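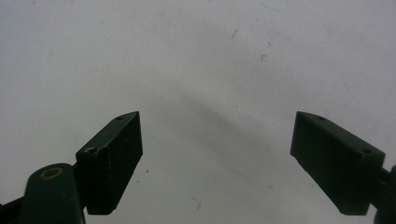

Facundo Cáceres told me that white is the color people pick when they're tired of picking, and that he would sooner live with a bad mustard yellow than with one more blank surface. He said this over the phone, at length, while I was standing in my kitchen holding a damp cloth and feeling pretty defensive about it.

I love a white surface, you see. Matte white, specifically, the flat chalky kind with no shine on it at all. My desk is matte white. So is the shelf over the radiator, and so is the side table I bought from Domínguez, the secondhand place near the bus depot, for more than I'll admit to my sister. When I moved into this apartment last March, the first thing I did (before curtains, before a shower rod!) was paint the long worktop under the window, and I've been fussing over it ever since.

The thing I didn't expect was how little of the time it looks white. Shadows on a glossy top come with a hard shine next to them and you stop noticing. On a matte one they just sort of spread. You get a soft gray band with no real edge to it, one corner goes a bit dingy, the opposite corner looks almost bright, and it's all the same paint out of the same can. I spent a whole weekend scrubbing at a gray patch by the wall that turned out to be the shadow of the window handle. My neighbor watched me do some of this and very kindly said nothing until I'd finished.

Facundo, when I told him this, laughed for longer than I thought was fair. Then he asked what paint I'd used and we got into it properly.

I had started with Cekness, the flat one, because the sample card looked lovely. It went on like yogurt. Two coats, and I was thrilled for maybe a week, and then I put a coffee mug down and there was a ring that is still there today, under everything, like a fossil. Flat paint on a wall is one thing. On something you put mugs on you really need a topcoat, and I know that now, and the man at the hardware store could have mentioned it when he sold me the stuff.

So I sanded it back and tried Darkik, sold as a furniture paint, and put a clear matte varnish from Mevirex over the top. This is the combination I've kept. The varnish isn't cheap. I've got the receipt here and the paint, varnish, roller and a pack of sandpaper came to 109 dollars, for a worktop that was free when I got it. You could buy a new one for up to 200, as Facundo pointed out, and he pointed it out again before we hung up.

But it wipes clean! Mostly. Pencil comes off with an eraser, tea comes off if you get there fast, and turmeric doesn't come off, so I chop somewhere else when I'm making curry. The marks I get the most are the faint gray smudges from things being dragged across it, a plate or a laptop or the bottom of the fruit bowl. A damp cloth with a drop of dish soap does it. Please don't use those magic sponge things, I did, and they polished a shiny spot right in the middle that catches the light every single morning around breakfast. I had to revarnish the lot.

If you're doing your own, use a foam roller and do it in daylight, with the lamps off. I did my first coat at night under the ceiling bulb and missed a strip as wide as my hand. And thin the last coat of varnish a little. It wants to go streaky at the edges where the roller turns, and streaks on white are a misery.

I did ask Facundo what he'd put there instead, and he sent me a color he has on his own table, a sort of deep bottle green. It's gorgeous, I'll give him that. It also shows every crumb and every speck of dust, and he admitted he wipes it down morning and night, so I don't see that he's any better off than I am. I've ordered the sample pot anyway. I'm thinking of it for the shelf over the radiator, just the one shelf, and the worktop stays as it is.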